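I have been meaning to write about the Plimisness packing package ever since our shop's trial ended in July, and I keep putting it off, mostly for fear of sounding either too smitten or too sour. I'm neither. I like it, and I wouldn't buy it yet.

Diekmann sells it as a service: you pay 737 a month, they bring a two-handed robot, and somebody (in our case the endlessly patient Napaporn Ratanaporn) stays for 3 days to teach it your crates and your bags. I loved those days! She moved our table more times than I'd care to remember and never once sighed.

What I keep coming back to is the bags. A crate is a kindly thing, stiff and square, and any machine can make friends with it. A soft plastic bag slumps differently every time you set it down, and there the Plimisness slowed to nearly 40 seconds an item, where my colleague Edeltraud Petersen needs 8 and is usually telling a story while she does it. The brochure talks a great deal about fingers and hardly at all about bags, and I think that's a mistake, as bags are what small shops like ours have.

So my plea to Diekmann is a simple one. Let people rent it by the week, put the slow numbers on the front page, and send Napaporn along for longer. I'd sign up again in the spring on those terms, and I'd bring the coffee.
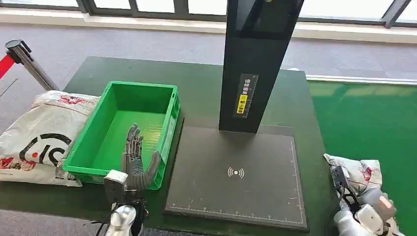 *Left hand in the green crate, right hand on a bag.*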